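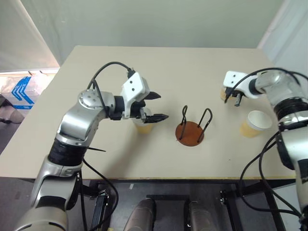
Para Gleice Lacerda, la estadística empieza el día en que uno deja de fiarse de una sola medida, y no conozco mejor puerta de entrada a este capítulo. Me lo escribió en el margen de un borrador, junto a un ejercicio de promedios que yo daba por terminado, y debajo añadió una pregunta: ¿y si lo mides otra vez?

Capítulo 4
La variabilidad: por qué dos medidas nunca salen iguales

Haga la prueba antes de seguir leyendo. Tome una regla escolar, mida el largo de este libro y anote el resultado con toda la precisión que pueda, estimando incluso la fracción de milímetro. Cierre el libro, vuelva a abrirlo y mida de nuevo sin mirar lo anotado. Repita hasta tener una columna de números. Es casi seguro que no coincidirán todos, ¡y en esa pequeña discrepancia cabe una buena parte de la ciencia moderna!

En los capítulos anteriores aprendimos a resumir un conjunto de datos con un solo valor: la media, la mediana, la moda. Son herramientas estupendas, pero cuentan la mitad de la historia. Dos grupos de estudiantes pueden tener la misma nota media y no parecerse en nada; en uno casi todos rondan el aprobado y en el otro conviven los sobresalientes con los ceros. Para distinguirlos necesitamos hablar de dispersión, y a eso vamos a dedicar las páginas que siguen.

4.1 El caso de la panadería Prenora

La panadería Prenora vende una hogaza cuyo peso anunciado es de 363 gramos. En septiembre, una clienta se quejó de que la suya pesaba menos, y la encargada decidió pesar todas las hogazas de una mañana: 86 piezas, una por una, en la misma balanza del obrador. La media resultó ser exactamente la anunciada. ¿Tenía razón la clienta?

Pues sí, la tenía, y también la encargada. La media describe el conjunto de la hornada y no promete nada sobre la hogaza que a usted le toca. Unas piezas pesaban más y otras menos, según el corte de la masa, el lugar que ocuparon en el horno o el tiempo que pasaron enfriándose. Lo interesante —y aquí empieza lo bueno— es que esas diferencias tienen forma. Si las dibujamos en un histograma aparece un montículo: muchas hogazas cerca del centro, pocas en los extremos.

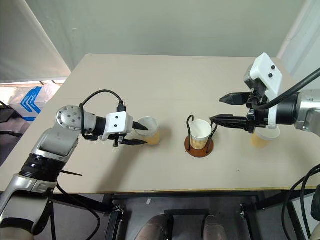
Ese montículo puede ser estrecho o ancho. Cuando es estrecho decimos que el proceso es poco variable; cuando es ancho, que lo es mucho. La anchura se puede medir de varias maneras, y la más sencilla es el rango, la diferencia entre el valor mayor y el menor. Se calcula en un momento y se entiende a la primera, pero tiene un defecto serio: depende solo de dos datos. Basta una hogaza aplastada por descuido para que el rango se dispare aunque las demás sean casi idénticas.

Por eso preferiremos medidas en las que intervengan todos los datos. La idea es preciosa de puro simple. Calculamos cuánto se aleja cada valor de la media, elevamos al cuadrado esas distancias para que las negativas no anulen a las positivas y hacemos el promedio. El resultado se llama varianza. Su raíz cuadrada, la desviación típica, nos devuelve a las unidades de partida, que en Prenora son gramos, y nos acompañará hasta el final del libro.

Conviene separar desde ahora dos ideas que en el habla corriente se confunden. Una balanza es precisa si al repetir la pesada da valores muy próximos entre sí; es exacta si esos valores se acercan al verdadero. Una balanza mal ajustada puede ser precisísima y equivocarse siempre en la misma cantidad. La desviación típica informa de lo primero y guarda silencio sobre lo segundo, así que no le pida lo que no puede dar.

Al terminar este capítulo, usted podrá:

— calcular el rango, la varianza y la desviación típica de un conjunto de datos;

— comparar la dispersión de dos grupos con medias distintas;

— decidir si un valor alejado merece una segunda comprobación;

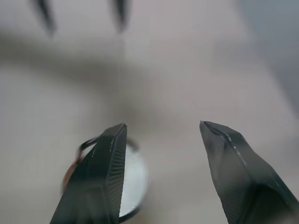 — explicar con sus palabras la diferencia entre precisión y exactitud.

Para ir calentando

1. En el instituto Fonmont, dos clases hicieron el mismo examen y obtuvieron la misma media. Invente cinco notas para cada clase de modo que los rangos sean muy distintos.

2. Un termómetro marca 93 grados cada vez que se introduce en agua hirviendo al nivel del mar. ¿Es preciso? ¿Es exacto? Razone la respuesta.

3. Recupere la columna de medidas que anotó al principio y calcule su media. ¿Alguna de sus medidas coincide con ella? Guarde la columna, que en el apartado 4.2 calcularemos con ella nuestra primera desviación típica.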